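Section 6 of the Wovinen Rice Cooker owner's guide. Revised Sunday, February 24, 2019.

## Setting up and first use

Read this section before you plug the cooker in. It covers placement, the first boil, and your first batch of rice. The timer and the steaming basket are covered in later sections.

### Choosing a place for the cooker

The cooker draws 800 watts. Plug it straight into a grounded wall outlet. Do not use an extension cord or share the outlet with a toaster, kettle or other heating appliance.

1. Set the cooker on a flat, dry surface that can take heat.
2. Leave clear space above the lid. Steam comes out of the vent at the back.
3. Run the cord behind the cooker, away from the edge of the counter.
4. Peel the clear film off the control panel.

**CAUTION:** Do not run the cooker under a low cabinet. Steam can lift paint and swell wood over time.

Use wood, nylon or silicone utensils in the inner pot. Metal ones will scratch the coating, and scratches are not covered by the warranty.

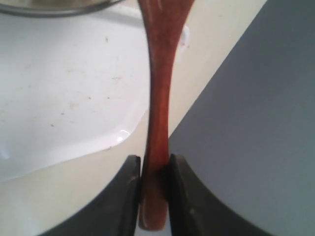
Page 20

### Washing the parts

1. Take out the inner pot, the inner lid and the steam cap.
2. Wash them by hand in warm water with dish soap. Use a soft sponge.
3. Rinse well and dry every surface, including the underside of the pot.
4. Wipe the heating plate with a dry cloth. Never pour water into the cooker body.
5. Put the parts back. The inner lid clicks when it is seated.

The steam cap goes on only one way, with the arrow facing the hinge. If it rocks when you press it, take it off and turn it around.

### The first boil

A new cooker may give off a light smell from the coating oils. One boil with plain water normally clears it.

1. Pour 355 mL (12 fl oz) of cold water into the inner pot.
2. Close the lid and press it down until it locks.
3. Select QUICK and press START.
4. Let it run for 20 minutes, then press CANCEL.
5. Unplug the cooker and let it cool with the lid open. Pour the water out.

**NOTE:** A ticking sound during the boil is normal. It comes from the heating plate as it expands.

### Measuring and rinsing

The marks inside the pot match the measuring cup packed in the box. That cup is smaller than a standard American cup. If you measure with anything else, ignore the marks and go by the water ratio printed on your bag of rice. It helps to have everything out before you start.
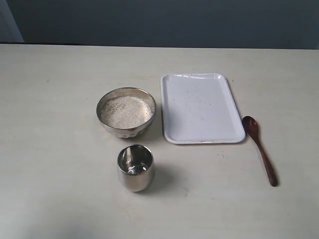

Level the cup with a straight edge each time and do not shake it down. Then rinse:

1. Tip the rice into a separate bowl and cover it with cold water.
2. Stir by hand and pour off the cloudy water.
3. Repeat until the water is mostly clear, then drain.
4. Move the rice to the inner pot and add water to the matching line.
5. Wipe the outside of the pot dry before you put it in the cooker.

Rice labeled "enriched" loses some of its added vitamins when rinsed. Follow the package if it tells you to skip this step.

Owners have different habits with soaking, and the cooker allows for them. The WHITE setting already includes a short soak at low heat. BROWN has a longer one.
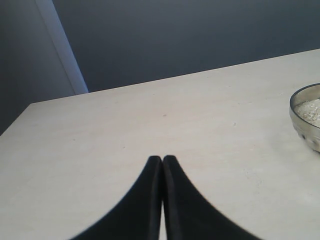
One owner wrote in that her brown rice came out firm in the middle until she soaked it overnight in the refrigerator and used the same water line as before. This is fine to do. Discard the soaking water and start with fresh.

### Cooking the first batch

1. Check that nothing is stuck to the heating plate. A single grain under the pot can cause uneven cooking.
2. Lower the pot straight down and turn it slightly left and right until it sits flat.
3. Close the lid, choose WHITE or BROWN, and press START. The orange light comes on.
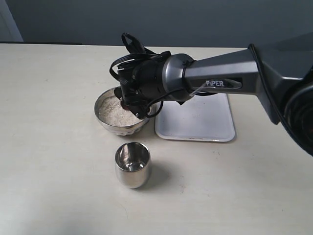
4. Wait for the beep. The cooker switches to KEEP WARM by itself.
5. Leave the lid closed a few minutes longer, then open it away from your face.
6. Fold the rice gently from the bottom to let the extra steam out.

**WARNING:** The inner pot and inner lid stay hot after cooking. Use oven mitts.

If the orange light blinks and the cooker does not heat, the pot is not seated. Press CANCEL, take the pot out, and go back to step 1. If it still blinks, see "Error lights" in the next section.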